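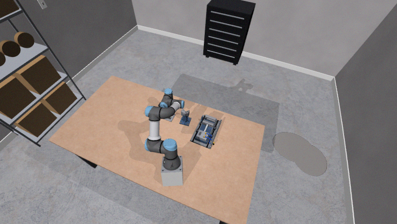

A robot arm on a tan tabletop, in a computer rendering.

Skodside adds a malted tea to its fall shelf

I'm Naima Gaber, I blend the teas at Skodside, and I get to share some good news – our new malted black tea goes on sale this October! We call it Etcombe, and it's toasty, a little sweet and lovely with a splash of milk. I went through 93 test batches before Flynn Ormsby, my partner in the business, quit making faces (he's picky about malt). Each tin holds eight ounces. Steep two teaspoons per mug for as long as you like, it won't turn bitter on you. Cafes can order by the case starting Tuesday, and we're happy to mail samples. Just ask for Flynn when you call the shop.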